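Surnov Hand-Held Gripper Kit - Planning and Set-Up Guide

Section 3: Planning the purchase and the work area

3.1 Scope of this section

This section covers what to decide before an order is placed with Lotonard. It applies to first orders and to extensions of an existing kit. Unpacking and calibration are in Section 4. Robot arms driven by the recorded data are ordered separately and are covered in the arm manual.

3.2 Before you start

Have the following to hand:

- floor plan of the room, with windows, pillars and stairs marked
- list of tasks to be recorded
- number of operators working at the same time
- name of the person who will sign the order
- order form L-2, blank

3.3 Working out the number of units

1. Write down the largest number of operators who will record at the same time. Do not use the total number of trained operators.

2. Allow one gripper per operator for one-handed tasks and two for two-handed tasks.

3. Add spares. One spare gripper is enough for up to eight in use. From nine in use, add two.

4. Enter the result in box 4 of the order form. Enter spares in box 5. Spares entered in box 4 are supplied with a full accessory set and charged at that rate.

Note: Left and right units are the same part. The strap is moved over at set-up (see 4.6).

3.4 Consumables

Finger pads wear and are ordered in pairs. Inspect the textured inner area of each pad weekly. Replace both pads on a gripper together, even if one still looks serviceable.

5. Order five pairs of pads per gripper for the first year. Sites handling metal parts or stoneware should order eight.

6. Order pads under their own budget line. They are not covered by the service contract.

Caution: Do not buy pads from the earlier Flornus range. They fit the finger but sit lower in the holder, and recordings made with them cannot be mixed with recordings made with current pads.

3.5 Power and storage

7. Plan one charging place per gripper, spares included. The eight-bay charger is the standard item. Two chargers may share a wall socket. Three may not.

8. Provide closed storage for recorded media. Open shelving is acceptable for straps, cables and packaging.

9. Leave a hand's width of clearance behind each charger.

Note: Ingeborg Mösli's cable list at the back of this guide gives lengths for the three usual room layouts. Check it before ordering extension leads. Most returns to Lotonard are leads of the wrong length.

3.6 Choosing the room

A separate laboratory is not required. A shared room is suitable if operators have clear standing space and other people can get past without crossing a work surface.

10. Mark on the floor plan a standing area for each operator. Keep it clear of the foot of any staircase and of door swings.

11. Choose work surfaces at several heights. Cabinets and desks already in the room may be used. Do not budget for new tables until the task list has been checked against existing furniture.

12. Check the lighting in the morning and again at 15:00. Daylight from a large window changes the exposure of the gripper camera during a session. Allow for blinds if the task list includes glossy or transparent objects.
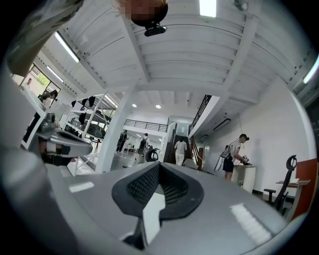

13. Note reflective floors and bright ceiling fittings on the plan. They do not prevent recording, but the supplier needs to know of them in order to choose the camera settings before delivery.

14. Decide who may be present during recording. Where faces have to be masked afterwards, include the masking time in the operator hours and not under equipment.

Caution: Long-shafted units need more room than the standard model. Do not seat another person within reach of the shaft.

3.7 Budget sheet

Fill in the sheet in this order: grippers, spares, pads, chargers, storage, blinds, operator hours, service. Keep a reserve of 15 per cent on the total before service. Orders placed in May are delivered after the summer stock count, so move the operator hours to match.

The Zwahlen service contract is optional in the first year. It covers the shaft, the housing and the camera mount. Straps and pads are excluded. If the kit will be in use for more than 95 days in the year, take the contract from the start - it cannot be added after the first repair.

3.8 Sending the order

15. Have the form checked by a second person. Boxes 4 and 5 are the usual source of error.

16. Send the form, the floor plan and the task list together to Remo Egger in the order office. Forms without a floor plan are held until one is received.

17. Keep the confirmation. Its reference number is needed in step 1 of Section 4.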